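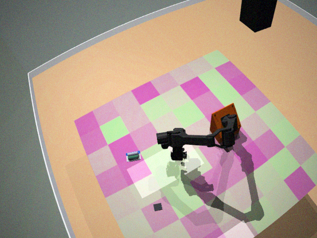

4. Simulated trials and what they can be trusted for

4.1 Why we built the simulator at all

The arm described in Section 3 was put together on a bench in a shared workshop, from a kit of parts that any of the members could have bought. It worked for one evening a week, when the bench was free. Much of the hobby writing on small arms suggests that this shortage of hours can be made up in simulation: model the arm, vary the surroundings, train overnight and carry the result back to the bench. We set out to test that claim on our own build, and we report here why we no longer believe most of it.

The scene was made by Rostam Rahimi over the winter, using Bolamley for the physics and a set of drawing scripts of our own. Colours, lighting and the covering on the table are changed from one episode to the next, on the usual argument that a controller which has seen many odd-looking tables will not be thrown by a real one. Figure 4 gives a typical case. The arm is matte black on an orange base, over a checkered mat in magenta, pink, beige and light green, and its shadow falls across the tiles beside a brightly lit patch. Our bench has never looked like this. Whether that matters is the question.

Figure 4. One rendered episode from the varied set. The arm reaches out over the mat with its end pointing down. A small battery-like part lies to the left of the gripper.

4.2 Method

We trained two controllers, alike in every respect except the pictures they were given. The first saw a single plain table throughout. The second saw the varied set. Each was then run for 139 attempts in simulation and 57 on the bench, with the same starting positions used for both. An attempt counted as a success only if the part was lifted clear of the surface and held while Parisa Nazari counted aloud to five. We mention the counting because an earlier draft used the software's own success flag, and the flag was far too generous. It passed any attempt in which the part rose, including several where it had been flicked upwards by the edge of a finger.

The bench trials were scored by Nazari and by Ardalan Salehi separately. Where they disagreed, the attempt was marked as a failure.

4.3 Results

In simulation the controller trained on varied pictures did better than the plain one, as the literature would lead one to expect. On the bench the gap shrank to 16 successes against 14. We do not think a difference of two should persuade anybody of anything, and we would ask readers to be wary of reports that rest on margins of this size without saying how the attempts were scored.

Salehi went back through the failed bench attempts and sorted them by cause. Very few looked like failures of seeing. In most, the arm went to the right place and then did the wrong thing there: a finger landed on top of the part, or the shoulder sagged under the weight of the outstretched arm and the gripper came down short. No amount of recolouring the table would have helped with either. The sag is a matter of play in the joint, which the model treats as perfectly stiff, and we had spent a good part of December drawing mats when we could have been measuring it.

4.4 Shadows

One point deserves separate mention. Rahimi had taken some care over shadows, and in Figure 4 a dark shadow of the arm can be seen with a fainter one repeating its outline farther left. We had hoped this would prepare the controller for the workshop, where there are strip lights and a window. To check, we ran a further set of simulated attempts with shadows turned off and found no change we could tell apart from chance. It may be that shadows do not matter for a task this simple. It may also be that our test was too blunt to show it, and Tahmineh Arabzadeh, who read this section in draft, favours the second view.

4.5 Cost

Supporters of this approach often describe simulated practice as free. Ours took 801 hours of computing on a borrowed machine, along with most of Rahimi's spare evenings. A stiffer shoulder bracket, fitted afterwards and discussed in Section 5, took Farzad Bakhtiari one afternoon.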